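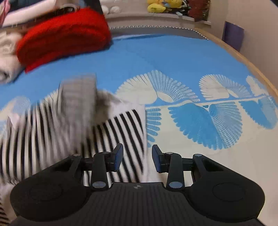 How long should a household keep its paper records?

Most of them may be discarded after a few years, but a short list of documents should be kept for life, and that list ought to be written down before anyone starts clearing a drawer.

I have kept the papers of my own household since my parents moved to the Pandby side of town, and I now hold theirs as well. The present arrangement dates from last November, when I went through 14 boxes that had followed the family through three addresses. This post sets out the rules I adopted then and the changes I have made to them since.

Permanent records

The following are retained without limit: birth, marriage and death certificates; adoption and citizenship papers; military discharge papers; wills and trusts; property deeds; and final school transcripts. In my system these occupy a single gray box on the upper shelf of the hall closet. Copies are held by my cousin, Kiprono Mosoti, who lives in another state and has agreed to answer the telephone at unreasonable hours.

Tax records

Returns themselves are kept permanently, as they take up little room. Supporting papers, such as receipts and statements, are held for seven years and then shredded. Readers whose affairs are more complicated than mine should ask a tax preparer before adopting that figure.

Household papers

Utility bills are kept until the next bill shows the payment. Appliance manuals are kept for as long as the appliance is in the house. I found in my boxes the complete papers for a Kivley washing machine that my mother gave away before I finished high school, including a warranty card which had never been mailed. Repair invoices for the house stay in the file until the house is sold, and for some years afterward.

Letters

I have no satisfactory rule for letters. The boxes contained 133 of them, most written by my grandmother to her sister, and the greater part concern the weather, the price of eggs and a long disagreement over a sewing table. I removed the metal clips, unfolded each sheet and placed them in order by date. Undated letters are filed at the back under the name of the writer. I had meant to discard the duplicates and the holiday cards. I have not done so.

Scanning

A scan is a convenience and should not be treated as a replacement for any permanent record. I scan at the same setting throughout and name each file with the year first, then the family name, then the subject. The first folder I made, under Laizer, my mother's family name, had to be renamed in full after I changed my mind about the order. A practice run of 10 pages would have spared me an evening.

Annual review

The file is reviewed once a year, in November, and the list taped inside the closet door is replaced with a new one. This year's list will include the cemetery deed, which was found in a cookbook in the spring.

Posted August 12, 2025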